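Neighbor Help Board > Community Organizing > Meetings and Public Comment

How do I get people with low incomes to a public hearing when the city keeps it at 2 in the afternoon?

Posted by Shireen Modise, 11/14/18

Hi all, first time posting, so sorry if this is in the wrong section. I help run a tenants' and benefits group called Ludura. We have 177 people on our phone list, mostly folks on housing assistance or disability, plus a bunch of home health aides who work split shifts. The city is holding a hearing in March on cutting the bus pass discount and the emergency rent fund, and they've set it for 2 p.m. on a workday, downtown, in a building that takes two buses to get to from our side of town.

I called the clerk and got a very polite no on moving it to the evening. They said written comments "carry equal weight," which, okay, maybe they do, but last year we sent in a whole stack and I never heard one of them mentioned. I want the council to look at the people they're voting about.
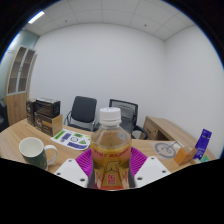

The other thing is that a lot of our members are nervous about speaking. One woman told me she'd come, but only if she didn't have to say out loud that she's behind on rent. I don't want to push anybody into telling their life story to a microphone. But I also don't want the only speakers to be me and the guy from the landlord association!

So has anyone pulled this off? Rides, child care, food, anything. Our budget is $310, and that has to cover printing too.

Sizwe Mabaso

We did this two years ago with the Shabalala Street neighbors, on a shutoff hearing, so let me tell you what worked and what flopped.

Start with the clerk again, but ask different questions. Ask if speakers can sign up ahead and get a time slot, and ask if one person can give their minutes to another. Ours said yes to both once we put it in writing, and no to both over the phone (go figure). Also ask about interpreters now, not the week before. Some places want a lot of notice.

On the nerves — people don't have to talk about themselves. We had members read a statement from a neighbor who couldn't get off work, with the name left out if the neighbor wanted that. It took the pressure off, and a couple of them ended up adding their own two cents at the end anyway. We practiced in somebody's living room the Sunday before with a kitchen timer going. Do that part even if you skip everything else I'm saying.

And don't count on 177 people. We called everyone on a list of over 100 and I'd have been happy to fill two rows. Ask each person for one clear thing, like "can you be at the bus stop at 12:45," and write down what they say.

Here's how I'd spend the money:

- Rides first. Bus passes for anyone who can ride, gas money for a few drivers who'll take the folks who can't. A church van is worth a phone call too.

- Snacks and something to drink for the wait. Hearings run late and people who skipped lunch will leave. Check the building rules before you bring it inside. 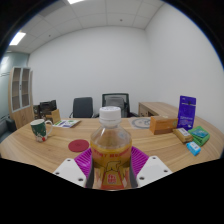

- Child care, if you can find a sitter who'll set up in a nearby library room. We paid one sitter and had a grandma help out.

- Printing last. One half-page flyer with the time, the bus numbers and a phone number to call if you get lost. Skip the color.

Oh, and the flop: matching T-shirts. Ate half our money and they came the day after the hearing.

dremotus

just get the news to come, the council only cares if theres a camera. email every station. worked for us

Tunance_Tenant

I'd add one thing to what Sizwe said. Meet with your own council member before the hearing, with three or four members along, in your neighborhood if they'll come to you. Ours had no idea the discount card took six weeks to arrive in the mail until a home aide put the letter in front of her. She brought it up herself at the hearing, and it landed a lot harder than it would have from us.

Also, about the written comments: you can ask for them to be read into the record. It's not automatic everywhere, and the clerk may only agree to a few, so pick your shortest ones. And if people work for an agency, check that they're okay being named. I had one member get a very weird phone call from her supervisor.

Good luck Shireen, please come back and post how it went!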